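Notebook, Alero yard robot — August, started 7:40 a.m.

Carried on with the simulator setup for the Alero before anyone drives it outside again. The Junda arm is back on the base after the wrist bearing swap. Torqued the four mount bolts, checked them again after lunch, no movement. Joint zero was off on axis 3, so I redid it with the pin and saved the offsets to the machine and to the sim config. They have to match or the practice runs are useless.

Loaded the garden world, build 769. Basket on the lawn, fence on the right, shrubs left. Collision shapes are on for the fence posts now. 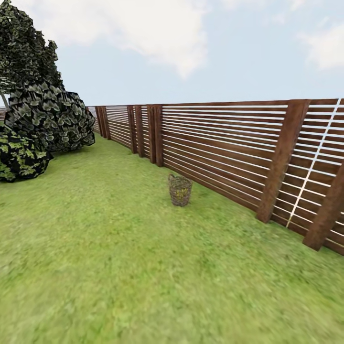
Camera mount in the sim is lowered 8 mm to agree with the real bracket. Ran the approach routine 80 times overnight with the new offsets. Log has 7 aborts, all the same joint limit warning on axis 5. Looks like the old soft limit from before the repair — I have not changed it yet.

To do:
Axis 5 soft limit, compare with the Obeidat controller sheet.
Grease the base slew ring, Carnier cartridge is in the second drawer.
Cable tie on the elbow loom is rubbing, replace with the wide kind.
Leave the battery on the slow charger.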